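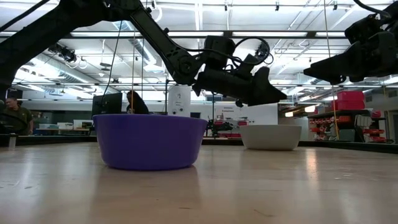
Measuring Gauge and Resizing a Crochet Baby Hat

Most baby hats that come out the wrong size were worked at the wrong gauge. The pattern is usually sound. This page covers how to measure gauge on a flat circle, how to work out the crown diameter from a head measurement, and how to adjust the round count when your yarn is not the one the pattern names. US terms are used throughout.

Materials

Worsted weight yarn, smooth, in a light color. The sample hat was made in Mustov, shade 608. Dark yarn works the same way but the stitches are harder to count.
Hook, 5.0 mm, plus one size up and one size down.
Two locking stitch markers.
Flexible tape measure and a rigid ruler.
Tapestry needle.

The newborn size took 44 grams of yarn, including the swatch. Buy a full skein for any size up to twelve months.

Abbreviations

ch: chain
sl st: slip stitch
hdc: half double crochet
inc: two hdc in the same stitch
rnd: round
st: stitch

Step 1. Work the swatch in the round

A flat swatch worked back and forth does not give the right number for a hat. Turning the work changes the slant and the height of each row. Work the swatch in rounds, with the right side always facing you.

Rnd 1: Ch 2. Work 8 hdc in the second ch from the hook. Sl st to the first hdc. 8 st.
Rnd 2: Ch 1, inc in each st around. Sl st to join. 16 st.
Rnd 3: Ch 1, (1 hdc, inc) around. Sl st to join. 24 st.
Rnd 4: Ch 1, (2 hdc, inc) around. Sl st to join. 32 st.

The ch 1 at the start of a round does not count as a stitch. Work the first hdc into the same stitch as the join. Place a marker in the first hdc of every round and move it up as you go.

Step 2. Measure the swatch

Lay the circle on a hard surface. Smooth it with the palm of your hand but do not pull it. Place the ruler across the center, from edge to edge, and write down the diameter. Turn the swatch a quarter turn and measure again. If the two numbers differ by more than 1/8 inch, take the average.

At the correct gauge for this hat, four rounds measure 3 inches across. That makes each round add 3/4 inch to the diameter.

If your circle is larger, go down one hook size and start over. If it is smaller, go up one. Do not try to fix the gauge by pulling the yarn tighter. Tension held on purpose does not last through a whole hat.

Fiber matters at this point. Cotton grows when washed and acrylic mostly does not. Wash the swatch the way the hat will be washed, let it dry flat, and measure a second time. Use the second number.

Step 3. Find the crown diameter

The crown is the flat part at the top of the hat, worked before the sides begin. Its diameter sets the width of everything below it.

Measure the head just above the ears and across the forehead. If the baby has not been born yet, use these figures:

Newborn: 14 inches
Three to six months: 16 inches
Six to twelve months: 18 inches

Subtract one inch so that the hat grips slightly. Divide the result by 3.14. For a newborn:

14 - 1 = 13
13 / 3.14 = 4.14

The crown should measure a little over 4 inches across. At 3/4 inch per round, five rounds give 3 3/4 inches and six rounds give 4 1/2. Choose five for a close fit in a stretchy yarn. Choose six if the yarn has little give, or if the hat is a gift and the head has not been measured.

Step 4. Work the crown

Repeat rnds 1 to 4 as for the swatch. You can also continue from the swatch itself if it was not washed.

Rnd 5: Ch 1, (3 hdc, inc) around. Sl st to join. 40 st.
Rnd 6 (larger size only): Ch 1, (4 hdc, inc) around. Sl st to join. 48 st.

Check that the circle lies flat. A circle that cups has too few stitches for its width, and one that ruffles has too many. Count the last round before changing anything else. A missed increase is the usual fault, and it is quicker to take out one round than to correct it later.

Step 5. Work the sides

Ch 1, hdc in each st around, sl st to join. Repeat with no increases until the hat measures 5 1/2 inches from the center of the crown to the edge for a newborn, 6 1/2 inches for three to six months, or 7 inches for six to twelve months.

The join will drift to one side as the rounds stack up. Half double crochet leans, and the seam leans with it. To reduce this, work the sl st into the top of the first hdc and leave the ch 1 alone.

Step 6. Edge and finish

Change to the smaller hook. Work one round of sl st loosely in the back loops only. Cut the yarn, leave a 6 inch tail, and weave it through at least three rounds in two directions. Close the center hole with the starting tail before weaving it in.

Substituting yarn

Any yarn that gives 3 inches across four rounds can be used with the numbers above. For a yarn that does not, divide your own swatch diameter by four to get the growth per round, then divide the crown diameter by that figure. Flirkidel on a 4.0 mm hook gives 5/8 inch per round, so the newborn crown needs seven rounds (4.14 / 0.625 = 6.6, rounded up). Keep adding eight stitches per round, then check for ruffling after round 6.

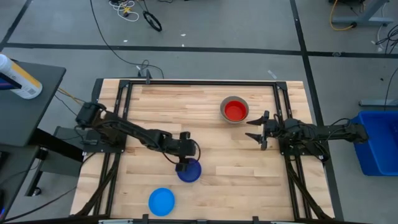 Victor Lukumay wrote in to say that he got ruffling from round 6 onward with Flirkidel, even though his stitch count was right. His stitches were taller than they were wide by less than the usual amount, so eight increases per round was too many. He restarted with seven stitches in rnd 1, added seven per round after that, and the crown lay flat at 49 stitches. He also asked whether the crown diameter has to be worked out again after such a change.

It does not. The diameter target comes from the head measurement only. The number of increases affects whether the circle lies flat. After changing it, measure the first four rounds again to confirm the growth per round, and use the new figure to set the number of rounds.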